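Review: Wollell hand-held gripper, after two months of toy sorting

I bought the Wollell to record pick-and-place jobs at home, mostly small toys going in and out of boxes. It arrived from Stonwood well packed and was simple to set up. For the first few weeks I had no complaints.

Then the left finger began to lag. When I squeezed the trigger the right finger closed at once and the left one followed late, so light objects were pushed sideways and dropped. The display showed error 3784, which the manual lists only as "linkage fault".

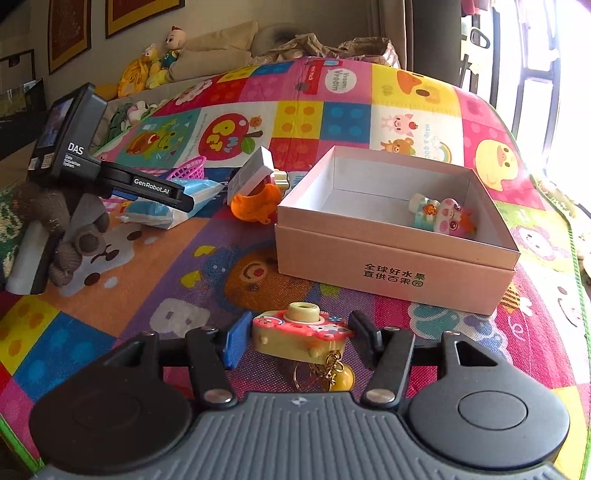 Photo: Posach Reviews

Small things with a dangling part, like the toy camera with its keychain and bell, were the worst. In a run of 100 picks it dropped 7 with the fault present. A soft toy hid the problem completely.

The cause was a pivot screw on the left arm that had worked loose. Tightening it cleared the error, but it came back in December and I had to use thread lock from Sauerland. Stonwood answered my email after 2 days and offered a new arm, which I accepted.

Check the screws before each session and keep your fingertips away from the linkage while you do it. There is no guard, and it pinches. Good grip, poor fasteners. 3 out of 5.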